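Cloths, tables and a bit of ironing

I have been using tablecloths every day for 16 years, which surprises people who come round, as most of them only have one for Christmas. It started when I rented the flat in Grusgate. The table that came with it had a deep burn on one side, and the cheapest way to deal with it was to cover it. I moved out long ago and left the table behind, but the habit came with me.

I now own 13 cloths. Two are white and hardly ever used. The rest are patterned, and I would tell anyone starting out to buy patterned. A plain cloth shows tea, gravy and pen marks from across the room. A busy print hides nearly all of it until wash day. 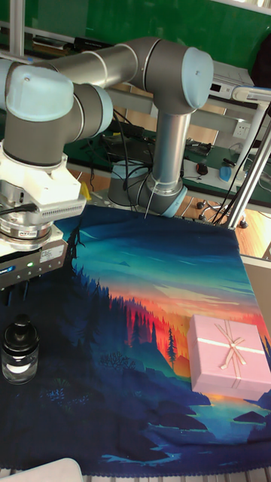

Printed cloth on the table.

Size is where I wasted the most money. The first few I bought were all too short, because I had measured the table top and forgotten about the drop. These days I measure the top, add a hand's width on each side for everyday use and double that if people are coming to eat. My mistake with the Veleo one was the other way round. It was so long that it sat in our laps, and in the end I cut it down and hemmed it. The offcut made napkins, not very good ones.

Washing is simple enough. Cotton goes in at 40 with everything else. Anything with red in it goes in alone the first time. I don't use softener on them as it seems to make the next spill soak in faster, though I have never tested this properly. For wax, scrape off what you can and then use brown paper and a warm iron. For beetroot I have no answer.
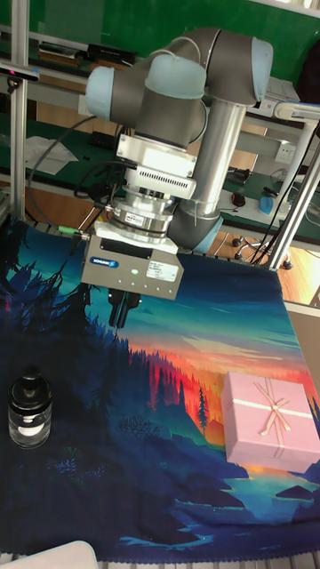

A large printed tablecloth on the work surface.

I do iron them, but only the part that lies on top. The sides drop straight if you hang the cloth over the line folded once lengthways, so there is little point doing those as well. I iron late in the evening with the radio on - it takes me as long as the news and the weather.

Storage was a problem until last September. I used to fold them into squares and stack them in a drawer, and every cloth came out with a grid of creases. Now they are rolled on cardboard tubes from the Brurier fabric shop, which gives them away if you ask. The tubes stand up in the airing cupboard. The Heo cloth is too heavy to roll neatly, so that one still gets folded over a hanger.

The other half of the job is what goes on around the table. Ours is used for meals, post, sewing and the laptop, and leads are the worst of it. They catch on the edge and drag the cloth with them. Clips help a little. Running everything along the back helps more, if you have a wall socket that side.
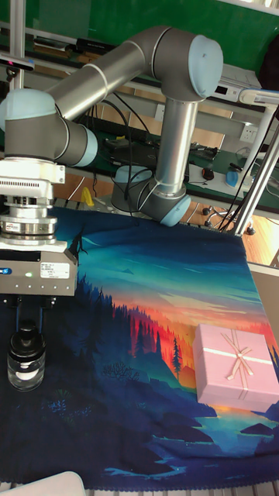

Black cables looped across the workbench.

I am looking for one more, something in green for the spring, and I have seen one I like but it has a scalloped edge and I know I would hate ironing it. If you have had one with that sort of edge, let me know how it washed.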